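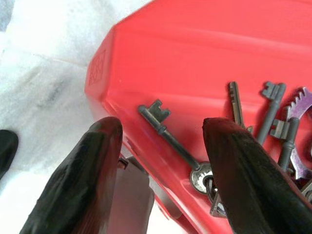 Three of the old ones and a flat one, with the red thing behind.

My aunt left me the house in Plornent and the keys to it, in that order of usefulness. The solicitor handed them over in a bread bag. He had me sign for them as "keys, various," and when I asked which was the front door he looked at the bag for a while and said he believed the back was usually open.

Plornent is 65 kilometres from anywhere you'd go on purpose. I drove up in December with the bread bag on the passenger seat, and every time I braked it slid forward and the car told me to put a seatbelt on it. By the turnoff I had.

The back was not usually open. I stood on the step with a torch in my teeth and went through the bag. There was a slender flat key with a serrated edge that looked as if it had been cut within living memory, so I tried that first. It went in, which raised my hopes, and then it wouldn't turn or come out, which put them back where they'd been. I got it free with butter from the esky. After that came the skeleton keys, and I felt a fool holding them up to a modern deadlock, but I held them up anyway. One had a silvery end, scalloped all the way round like the edge of a good biscuit, with a dark ring hanging from it. It was a key for a dungeon, or for a cabinet in which a bishop keeps his sherry. It did not fit a Zenex deadlock from the hardware shop.

I got in through the laundry window. I am not built for laundry windows.

The house was how she'd left it, meaning full. My aunt had never married, never travelled and never thrown out a jar. I'd given myself four days to get the place ready for sale, and by the end of the first I had cleared a chair. I sat in it and tipped the bag out next to the red thing.

I should explain the red thing, and can't. It lived on the kitchen table and had done since I was small. It was plastic, glossy, a proper fire-engine red, with more sides than it needed and a little square of crossed lines moulded into one end. As children we were not to touch it. None of us ever saw it opened, plugged in or put away. My cousin maintained it was a piece off a larger red thing. My mother, asked directly, said "Oh, that," and went to hang out the washing.

So I leaned the keys up against it to get a look at them, and over the next few days that was where they lived, and we went round the house together.

I was methodical. I started in the hall and tried every key in everything that had a hole. The linen press was already unlocked. The sideboard was unlocked too, and I locked it with the second skeleton key, very pleased, and couldn't unlock it again. It had the good glasses in it. I drank out of a jar for the rest of my stay, and there was no shortage.

The piano had a keyhole, and the key to it was in it. The wardrobe in the spare room turned out to be held shut by a folded Christmas card. There was a tin trunk under the stairs that I had great hopes of, and I lay on my side on the lino for most of a morning, working at it with one key after another and talking to it nicely. When it gave way it wasn't the lock, it was the hinges. Inside was another bread bag. Inside that were more keys.

I went out for some air after that.

The only café in town is Clasinis, which is also the bait shop and, if you ask at the right time of day, the post office. I ordered a coffee and put the biscuit-edged key on the counter beside my purse, and the woman at the machine said, "You're at the Pinheiro Road place, then."

I asked how she knew.

"She used to bring that in."

I said, as lightly as I could, that I'd been wondering what it opened.

She gave this proper thought. She called through to the back, and a man came out wiping his hands, and he gave it thought as well. Between them they remembered that my aunt had bought it at the church fete, with a few others, in a lot. She'd paid 40 cents. She had thought they were handsome. She used to set them on the table there while she had her scone, and if a stranger asked what they opened she'd say, "I'm not at liberty."

"So they don't open anything," I said.

"Well, one of them does her sideboard," said the man.

I told him I'd found that one.

I had, I should admit, got a bit ahead of myself by then. On the third night I'd lain awake in the spare room and furnished a cellar. I'd put a door in it, and behind the door 1000 letters tied up in ribbon from somebody unsuitable. I'd been gracious about the letters. I had decided which ones I'd let the family read. And all the while she'd been having her scone and lying to tourists.

I drove home the long way and bought a screwdriver.

The agent came the next afternoon. He walked through in his socks, which I hadn't asked for, and said words like "character" and "scope." He wanted to know if there were keys. I showed him the kitchen table. He picked up the flat one and asked if this was the front door, and I said it was the nearest thing we had to a front door key, in that it was the right shape and went in.

"And what do these do?" he said, looking at the others.

I'd like to say I hesitated.

"I'm not at liberty," I said.

He wrote something down. I think it added to the price. He went off to measure the verandah, and when he came back he rested his hand on the red thing, the way you would on the head of a friendly dog, and I heard myself say, quite sharply, "We don't touch that."

The locksmith charged me 600 dollars to do the front, the back and the sideboard, and took the Zenex away with him, shaking his head over the butter. I wrapped the glasses in newspaper. The new keys are small and bright and identical and they all work, and I've already lost one.

The skeleton keys came home with me in the bread bag, belted in. The red thing went in the boot with a blanket round it. It's on my own kitchen table now, with the keys propped against it, and there's hardly room for a plate. My neighbour's little boy came over last week to get his ball and stood looking at it for a good long time with his hands behind his back. He asked me what it was for.

"Oh, that," I said, and went to see about the washing.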